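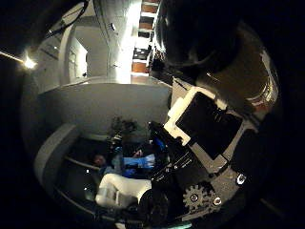
## 4. Recording your first examples

This is the fun part! By now the arm is bolted down, the wrist camera is talking to the Dekker recorder, and the status bar reads Ready. From here on, everything the policy learns comes from what you do with your own hands, and you'll be surprised how quickly you get good at it.

Set aside a morning. A new operator at Adcombe usually gets through 114 usable episodes on day one, and the second day goes a lot faster.

### 4.1 Before you start

1. Turn on every lamp you plan to use and leave it on. The camera locks its exposure when the session opens.
2. Wipe the lens with a dry cloth.
3. Open and close the fingers a few times from the handset. The motion should be smooth all the way through. If you hear clicking, stop and go back to 3.5, Gear and finger check.
4. In the recorder, choose **New session** and type a task name. Use plain verbs: "pick up bottle", "put bottle on shelf". Amber Wuyts keeps the master list of names on the Omholm drive, so check there before you make up a new one.
5. Press **Lock exposure**, then **Start session**.

> **Caution:** Keep hair, sleeves, and lanyards away from the finger gears whenever the arm has power. The handset pause button does not cut power. Use the red switch on the base.

### 4.2 Recording an episode

1. Move the arm to the home pose and wait for the short beep.
2. Press **Record**.
3. Do the task once, at the speed you'd use to hand someone a full cup.
4. Let go of the object, back the fingers off, and hold still for a count of two.
5. Press **Keep** or **Discard**.

Small corrections are great. If you come in a little too far left and steer back, keep the episode! Those recoveries teach the policy things a perfect run can't. Discard only when you bumped the table, lost the handset link, or did a different task from the one in the session name.

Between episodes, move the object. Turn it, slide it, swap what's behind it. We ask for at least 6 different starting positions per object, and more is always welcome.

> **Note:** People may sit or walk in the background. There's no need to clear the room, as long as everyone in it has signed the recording form.

### 4.3 Shiny and see-through objects

Chrome, glass, and glossy plastic deserve their own sessions, and they're some of the most interesting data you'll collect. A mirrored surface shows the camera the rest of the room, bent out of shape, and the policy has to learn that a bottle in a reflection isn't a bottle it can grab.
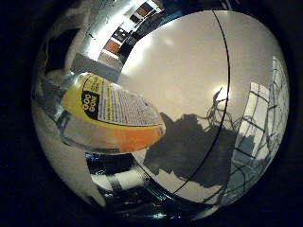
*Fig. 4-2. Wrist camera view of a chrome sphere. The Goo Gone bottle is a reflection.*

1. Start a separate session and add the tag `reflective`.
2. Record the first half of your episodes with other objects close by, so they show up in the surface.
3. Move those objects away and record the second half.
4. Open three or four episodes in the viewer and look for blown-out highlights. If a highlight hides the edge you're gripping, shift the lamp, lock exposure again, and redo those episodes.

Kobe Jacobs ran 312 reflective episodes for the Nanano set, and they're well worth browsing before you begin.

### 4.4 Uploading

1. Choose **End session**. Wait for the check to finish.
2. Fill in the notes box. One honest sentence is plenty.
3. Press **Upload** and leave the recorder on until the bar turns green.

Uploads that finish by Friday noon go into the next training run. The run needs over 2,000 episodes in total, from all sites combined. If the bar stays yellow, see 7.2, Failed uploads.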